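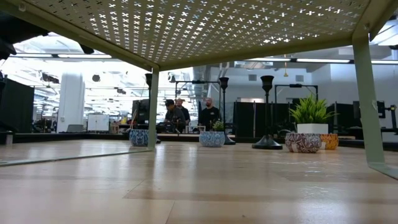
I've been wearing the Rinoda weighted lap pad since November, and I say wearing because it barely leaves my knees. I'm autistic, I was diagnosed in my thirties, and I spent years thinking everyone found a long meeting physically painful. Bright ceilings are my other problem. Put me near a metal table with little cross shapes punched through the top and the light glowing through them, and my eyes will go straight there and stay there! With the weight on my lap I can at least drag myself back to the conversation.

The pad is 2000 g, filled with glass beads, and measures 40 x 30 cm. It comes in Fontes blue or a plain charcoal. I went for charcoal as it doesn't shout at anyone across a desk.
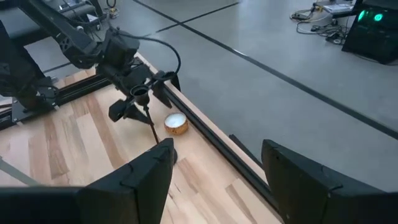 The cover is brushed cotton with flat seams and no label (thank you, Saltari, who do the sewing for us). It unzips and goes in the wash at 30. Please don't wash the inner, I did and the beads clumped in one corner for a week.

Akua Boateng, our occupational therapist, helped me settle on the weight. She'd suggest trying it for short spells first, and so would I. Some people love it straight away and some want it off in a minute, both fine.

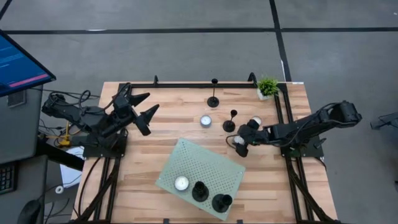
If you'd like something for your shoulders, have a look at the Iritier wrap, which is 110 cm long and a bit lighter. Edivaldo Siqueira answers all the sizing emails and he's happy to keep it to writing if you hate the phone like I do.

Returns are free, cover washed or not.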